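Trivcombe Household Forum > Laundry and Cleaning
Thread: Big orange detergent bottles, worth it?

kfyau
Hello all. The Chinese supermarket next to Winness has started stocking those big orange bottles of liquid detergent and I'm tempted. We're a family of 4 with a machine that never seems to stop. Has anyone worked out how long one lasts? My other worry is the shelf in our utility cupboard, which already bows a bit.

Jui-lin Hsu
Ooh, I'm on my second! I like it a lot, the towels come out softer than they did with powder (our water is awful, so that's saying something). It claims on the label, on the red banner, that 1 bottle does you a whole month - 1瓶可用1整月 if you want to check you've got the right one.

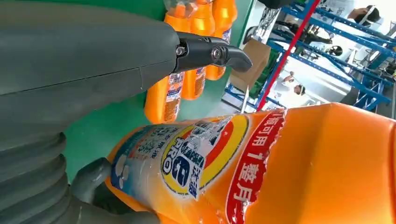 Regula Gasser reckoned a month was wishful thinking when we talked about it in the other thread, and said hers was gone well before that with two lots of football kit a week.

Jui-lin Hsu
Well, football kit! I do mostly shirts and bedding, and I measure it with the cap. If you glug it straight in the drawer then no, it won't last.

lallorberg_1942
Sorry, I'm with Regula. Any "month" on a label depends on whose month it is. I went back to powder in June and keep it in an old biscuit tin. Far easier on the wrists too, those big bottles are a pain to pour when they're full.

kfyau
Fair point about the wrists. Could you decant it?

Chih-ming Lai
I do, into an old squash bottle - label it clearly and keep it up high if you've got little ones. And put the big one on the floor of the cupboard, not on your bowing shelf!

kfyau
Right, getting one tomorrow. Will report back on the towels.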